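Teaching by hand at Clestby

Marleny Taipe has spent most of the past year moving fruit from one side of a table to the other. She runs the demonstration room at Clestby, where operators steer a pair of robot arms by remote control so that a learning program can copy what they do. Before that she worked nine years in a packing house, and she says the two jobs have more in common than people expect.

"You get a feel for how hard to squeeze," she said. "The difference is that now my hand is a yard and a half away from the thing I'm squeezing, and I can't feel it."

The operators at Clestby sit beside the table and hold two small handles called leaders. When the leader moves, the arm follows. A trigger under the index finger closes the gripper. A new operator starts with foam blocks and stays on them until Taipe is satisfied, usually within a couple of weeks.

"Foam forgives you," she said. "A banana will show you the mark."

One full run of a task, start to finish, is called an episode. Since May the room has kept 446 episodes of the plate-and-basket task, and the plan is to reach 2,000 before anyone trains the larger model on it. Plenty more were recorded and thrown out. I asked what makes her reject one.

"Waiting," she said. "If the person stops to think with the gripper hanging in the air, the robot learns to stop there too. It doesn't know you were thinking. I would sooner keep a run where somebody missed the fruit and went back for it than one with a long pause."

Misses are kept on purpose. Gilberto Mamani, who handles the training side, asked for them after an early model froze every time it closed on nothing. He now wants a share of the episodes to include a failed grasp followed by a second try. Taipe was against this at first – she had just taught everyone to be clean – but she came around when she saw the next version go back for a lemon it had dropped.

The group also tried guiding the arms by hand, standing next to them and pushing them through the motion. Nayeli Castaño did most of that work. It was quicker to learn, Taipe said, but the operator's own arms kept getting in the way of the cameras, and it was hard for one person to move two arms at once. They still use it for short motions such as pressing a lid down.
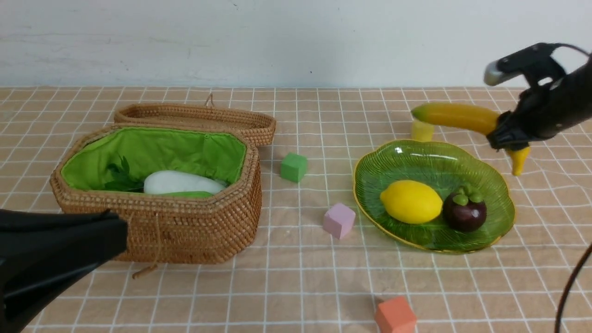
The plate-and-basket task at Clestby, with a banana in the right gripper.

Taipe changes the layout between episodes. The basket shifts a little, the fruit trades places, a block goes somewhere new. She used to do this from memory and found that she always put the lemon in the same spot. Now she works from a printed sheet.

Operators drive for 85 minutes and then take a break. Late in a session the movements get shorter and jerkier, and Taipe can see it in the recordings before the operator will admit to being tired.

"I'm the same," she said. "I look at my own runs from four in the afternoon and I delete half of them."

Next on her list is cloth. Castaño has been practicing with dish towels, and so far they have not kept a single episode.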